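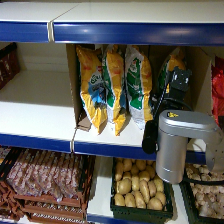 Josefien Segers wrote to us in July to say that our advice on soundbars had made things worse. She had followed it to the letter, plugging the new bar into the HDMI port marked ARC, turning off the speakers in the television and switching the output to digital. Her voices still arrived late. "I watch the news and the anchor shuts her mouth before she is done talking," she wrote. "Before I bought the thing it was fine."

Of the letters we get about home audio, complaints about late sound are the most common, ahead of hum and ahead of remote controls that will not pair. Since the spring we have kept a folder of them. It holds 124 letters, and in 23 of them the writer had already sent a soundbar back to the store and bought another one, with the same result.

Sound and picture take different routes through a modern living room. The picture comes in from the box or the player and the television works on it: it scales it up, cleans it, smooths the motion and sends it to the panel. All of that takes time. The sound may go along with the picture and come out at the far end, or it may be split off early and sent straight to a speaker. If it is split off early, it gets there first. If it has to pass through the television and then through a second processor in the soundbar, it can get there last.

Segers had the second problem. Her cable box was connected to the television, and the television passed the sound along to a Wollex bar under the screen. The Wollex has a surround setting that was on when she unboxed it. This setting takes an ordinary stereo signal and spreads it over five channels, and it holds the sound back while it does the work. On our test bench the bar came in at 104 milliseconds behind the picture with the setting on. With it off, the delay was too small to notice on speech.

Most people begin to see a mismatch well before it reaches that size, at least with a face on the screen. Explosions and crowd noise hide it. A talk show or a newscast does not, and a drum solo is the worst of all.

Where to look first

Start with the television and forget the bar for a minute. Turn the built-in speakers back on and play something with a person talking straight at the camera. If the sound is late there too, the fault is in the source or in the broadcast itself. Try another channel. Local stations do drift now and then, and no menu in your house will fix it.

If the television alone is fine, switch back to the bar and look for anything named surround, virtual, 3D, night or voice. Turn them all off, then bring them back one at a time. On the Killero bars the voice setting is harmless and the night setting adds a delay. On the Arness it is the other way around, and the setting comes back on after a power cut.

Next comes the audio format. In the television's sound menu there is usually a choice between PCM and bitstream, and sometimes a third choice called auto or pass-through. PCM means the television decodes the sound and sends it out ready to play. Bitstream means the bar does the decoding. For a stereo bar, choose PCM. For a bar with rear speakers or upward-firing speakers you will want bitstream or pass-through, or you lose the extra channels.

Then there is the setting made for the job. It may be called AV sync, lip sync or audio delay, and readers often misunderstand what it does. On nearly every model it can only add delay. It cures sound that comes too early. If your sound is late, moving the slider makes it later, and you should set it to zero and leave it there. A few televisions run the scale in both directions, and on those a negative number can help — but only when the television has some delay of its own to give back.

The picture side matters as well. Game mode strips out most of the video processing, so the picture reaches the screen sooner. People who turn it on for a console and leave it on for movies often find that sound which used to match is now behind. Put the input back on the standard or movie setting and check again.

Wireless bars

A bar connected over Bluetooth will almost always be late. The signal has to be compressed, sent and unpacked. Some televisions compensate by holding the picture, and some do not. Van Leeuwen sells a wireless bar that does well over its own small transmitter and poorly over Bluetooth, and the two options sit next to each other in the same menu. Use a cable if you have room for one. An optical cable is good enough for stereo, though it gives up automatic volume control on many sets.

What about a new HDMI cable? Eleven of the people who wrote to us had bought one, and it did nothing for the delay in any of those homes. A bad cable gives you dropouts, sparkles or no sound at all. The one real reason to change it is if you are moving to a television and bar that both support eARC and the old cable will not hold the connection.

Segers turned off the surround setting on a Friday evening and wrote again the next morning. The anchor was in step. She did miss the wide sound on movies, and asked whether she could have it back for those alone. On the Wollex she can: hold down the sound button on the remote until the light turns green, and the bar remembers a separate setting for each input. She has her disc player on one and the cable box on the other.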